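# Unit 8: The grounds crew and the line-following machine

Koltlow is a municipal athletics ground with a grounds crew of five. In July the operator took on a Pelum track unit, a wheeled machine that drives the lanes and reports on the state of the surface and the paint. Before that the work was done on foot, before opening, by whoever was on the early shift. Read the Siliņa chapter first. These notes assume it.

The supplier's claim is easy to state. A full inspection on foot takes up most of a morning, the machine needs less of a person's time, and so the crew is "freed for higher-value tasks." Underline that phrase wherever you meet it. In the Koltlow papers it appears on the first page of the proposal and is never followed by a list of the tasks.

What the crew got in practice:

- a tablet, on which each flagged patch of surface has to be accepted or dismissed
- a start time of 6 a.m. in place of 7, to get the unit onto the track before the school groups
- one training session, 16 pages of slides, no paid time to go back over them
- the same mowing, the same drains, the same bins

The job under discussion is following painted lines across a large red surface and noticing what is wrong with it.
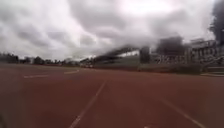
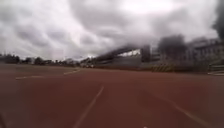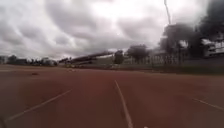
Paint is where the argument over skill began. The crew's position was that judging a line takes years: you learn how worn it can get before a runner complains, and which stretches to leave until the next repaint. The supplier's position was that wear is a number. Look at how thin and faded the two long lane lines are in the first picture, and ask who decides whether that is a fault. Under the old routine it was the person walking. Under the new one it is a threshold, set at the Dorneo office during installation, and the crew can't change it without a service request. The third picture raises a different problem, the small dark thing lying on the track toward the left. A person on foot bends down and picks it up. A machine that only reports has created a task for someone else, and the log will say the inspection is complete.

## Counting the hours

The proposal promised a saving of 12 hours a week. Treat this with care. The figure compares walking time with driving time and leaves out charging, loading, cleaning the wheels, and the review on the tablet. The crew kept its own tally for 8 weeks and found the review alone took up most of the gain. Management called the tally informal. It was – but the supplier's figure came from a different site with a different surface, and no one called that informal.

The contract also includes 2000 stored reports. Ask what they are for. At Koltlow they were first described as a maintenance record. By the second month a supervisor was using the accept and dismiss times to compare members of the crew.

## What did improve

Some things did. Two of the crew have bad knees and were glad to give up the long walk. Requests for repainting, ignored for years when they came by word of mouth, were approved once they arrived as a report. You may read that as a point for the machine or as a point against the people who approve budgets. Siliņa takes the first view. I don't find her evidence strong.

## For the seminar

Bring one page on a workplace you know. Say which decisions moved when the equipment came in, where they went, and whether anybody's pay or title moved with them. Leave out the supplier's brochure unless you can set it beside a shift roster.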